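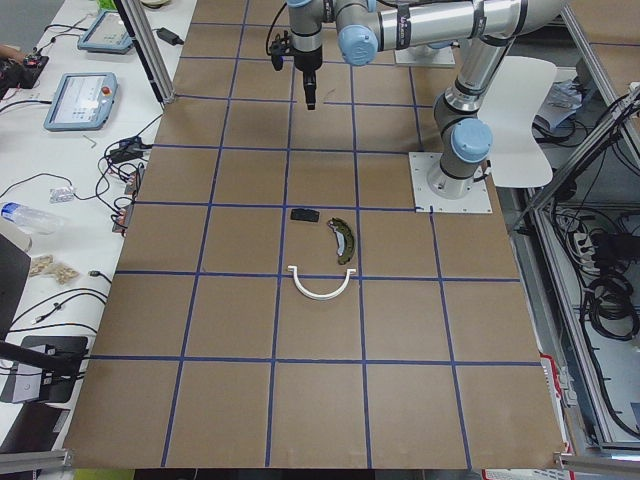
keltgate_nelu
Joined the board last month, first proper post. I've taken on a unit in Keltgate with my brother-in-law and we're going to repair bikes, prams, shopping trolleys, whatever comes through the door. My question is about charging for small parts, because we can't agree. Half of what we fit is the sort of thing in the photo on the taped cardboard — a little black block, a curved green piece like a brake shoe, a white plastic U-shaped bit. They cost us pennies or came out of a scrap box. He wants a flat £3 on every job to cover them. I'd like each one written on the ticket with its own price. What do the rest of you do?

Nelu Voicu

rekha_p
Flat charge. I ran a mending counter for 17 years and tried both. If you list a 20p washer, people will ask why it's 20p and you'll spend ten minutes talking about a washer. Put "sundries" on the ticket and get on with it.

Brodie H
Disagree with Rekha. "Sundries" is the line on a garage bill that everyone hates. I don't mind paying for a part, I mind paying for a word. If I take a pram in for a squeak and all it gets is oil, why am I paying three quid for parts?

rekha_p
Because the oil isn't free either, Brodie. Nor is the rag.

Brodie H
Then it's in your labour rate. That's what a labour rate is for.

zniazi
Could I suggest something in between? We put everything under £2 into the labour price and list everything over it. So a brake cable goes on the ticket and a cable end doesn't. We've been doing it since we opened and I can only think of two customers who asked about it. Both were fine once it was explained.

You need to work out your labour rate properly first though. Nelu, have you got one yet?

keltgate_nelu
We've got a number. I wouldn't say we worked it out. We looked at what the shop in the next town charges and took a bit off.

zniazi
Don't do that. You don't know their rent. Add up your rent, power, insurance and what the two of you need to live on, then divide by the hours you'll really spend on paid work. It won't be forty a week each. Sweeping up, answering the phone and ordering all come out of that.

Kiros Sisay
Zubaida's way is close to mine, but watch out for the second-hand parts. The original post mentions a scrap box. If you fit something that came off another machine, write it down as used, whatever it cost you. I had a trolley come back with a worn wheel and the owner swore blind she'd paid for a new one. Nothing on the ticket to say either way, so I bought her a new one.

Also, I wouldn't fit second-hand brake parts to anything for a paying customer. Hinges, handles, clips, fine.

Brodie H
Agree with Kiros on brakes.

rekha_p
So do I, for once.

On the used parts, a stamp is quicker than writing. I had one made that just said USED with a line under it for initials.

keltgate_nelu
Thanks, hadn't thought about marking used parts at all. Not planning to use old brake bits on customers' things.

Next question then. What are people using for tickets? We've been looking at Laveo because it does the stock list as well, but it's a monthly fee and I'm not sure we need it.

Kiros Sisay
Duplicate book. Top copy to the customer, carbon stays with you. If you lose the book you've lost everything, so take a picture of each page before you lock up.

zniazi
I pay for Laveo and it's all right. The stock side is slow to set up — every single part has to be typed in. I gave up on anything smaller than a pedal. The reminder texts are useful and people do turn up to collect. I wouldn't bother in your first few months.

Brodie H
Whatever you use, get a phone number AND a surname. I've a pushchair at the back of mine that's been there since June with "Dave, blue" on the label.

rekha_p
And put your collection terms on the ticket. Ours said we'd store it free for a month and then charge by the week. Never charged anyone in the end, but they came and got their things.

keltgate_nelu
All noted. I've shown him the thread and we're going with Zubaida's £2 line, with used parts marked on the ticket. He still thinks the flat charge is simpler. Duplicate book ordered, should be here Thursday. Will do the sums on the labour rate at the weekend and post them up if anyone's willing to check them.

zniazi
Yes, post them. Leave your holidays in, people always forget those.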